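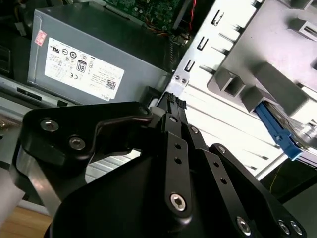 Section 4: Getting to Know the Power Supply

Now for the fun part — you get to look inside! Plenty of people own a desktop for years and never see what keeps it running, so take your time here and enjoy it.

You will need a Phillips screwdriver, a small flashlight and a dish for screws. A phone is handy too, for snapping the cables before you touch any of them.

Before you start

CAUTION: Shut the computer down, switch it off at the wall and pull the power cord out of the back. Then hold the power button in for nine seconds.

CAUTION: Never open the power supply itself. It can hold a dangerous charge long after the cord is out. Everything in this section is done with its metal box closed.

4.1 Read the label

1. Lay the case on its side on a firm table, open side up.
2. Touch bare metal on the case to get rid of any static.
3. Find the power supply. It's a metal box, and the thick bundle of cables coming out of it will lead you straight there.
4. Look for the big label. On many units it is crowded with tiny symbols, and it's a great little puzzle once you know a few of them. An "80" in a badge points to the efficiency rating, and "CE" is a European conformity mark.
5. Find the total output in watts and write it on the Sakdale worksheet at the back of this guide. If you read 400 W, put 400 in the first box.
6. Copy the model number into the second box, letter for letter.

Note: Labels often end up sideways or upside down once the unit is installed. Take a photo and turn it on your screen. Telma Palma taught us that one at the Tolamville workshop, and it has saved a lot of stiff necks!

4.2 Check the cables

1. Follow each cable from the power supply to where it plugs in. Go slowly and leave the plugs seated.
2. Photograph every connection, close enough to see the clip.
3. Look for cracked sleeves, brown marks or bent pins. If you find any, stop and go to Section 9.
4. Make sure no cable rests against a fan.

Note: Some cases have a power supply bracket that swings outward. Check your computer's own manual before you move it — the cables need enough slack to follow.

When both boxes on the worksheet are filled in, leave the case open and go on to Section 5, Memory.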